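Cell 2 Gallery: The Week the Arms Stopped
Lameck Automation Club, posted 2024-06-23

We love this little cell, and this spring it gave us our best fault hunt yet! Partway through a run of tidying trials in April, the left arm began stopping dead in mid-reach. Sometimes it went all morning without trouble, sometimes it quit after 3 moves.

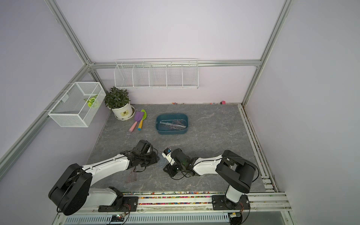 Both arms over the mat, with the rulers in the teal basin and beads in the groove by the front rail.

Clear plastic is a wonderful test for a gripper, and we blamed it first. Rulers overlap, edges vanish, and an arm that presses down on something it hasn't judged well will trip its own force limit. So we took the rulers out and ran the same moves with nothing to pick up. It still stopped!

Necati Gezer sat down with the logs from Dokgate (our logging program) and went through 631 entries, most of them perfectly dull. The stops lined up with short dropouts on the wrist motor line, always with the arm stretched far out. A cable loop was pulling tight at full reach and easing its connector loose - a tiny movement, but plenty.

The nastier find came next. After a dropout, the controller would reconnect and carry on with the old move, without asking anyone. With a hand in the cell, that could have hurt somebody. Nobody was hurt, and we shut the cell down for 5 days to put it right.

A dropout now holds both arms until a person presses reset, and the wrist cable has more slack. We also brush out the rail grooves before each session - beads get everywhere! Next up is the Ekport gripper trial, and we can't wait.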